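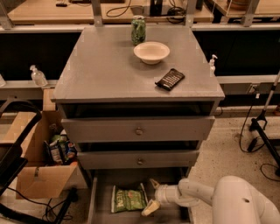

Robot butler still working on the snack drawer

Anyone hoping to hand over the housework by June may want to hang on to the vacuum. Voloneck, the Rudcombe company building a home helper arm, has put out its latest chore results, and the star event is tidying a nightstand.

The job sounds easy enough. Open a drawer, deal with the chips, shut the drawer. Over 100 tries the arm finished 23 without help from a person. On the others it dropped the bag, squeezed it until the contents were closer to breadcrumbs, or left a drawer hanging open, a result familiar to parents of teenagers.

Voloneck calls the numbers encouraging and says soft, crinkly packaging is among the hardest things to teach a gripper, well behind cups and boxes. It plans another 500 tries before moving on to laundry, a subject on which it would not give a date.

Shops are waiting too. Plollside, a grocery chain with 2 stores in town, had looked at the arm for restocking its snack aisle overnight. It has put the idea off until next year and is advertising for a night stocker, experience with chips preferred.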